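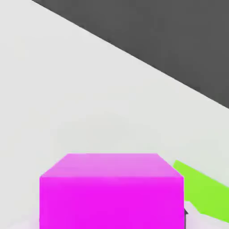 *Cell 59, simulated view: magenta block with green piece behind.*

**Crenshaw site — sorting cell checklist, 2018-11-30**

- [x] Table surface clear of marks in the simulated view
- [x] Stop button tested by each operator
- [ ] Manual lifting rota withdrawn
 Comment: staff moved to checking duties still cover lifts at shift change — Marnville to confirm new hours.
- [ ] Retraining records signed
 Comment: form 182 outstanding for the night shift.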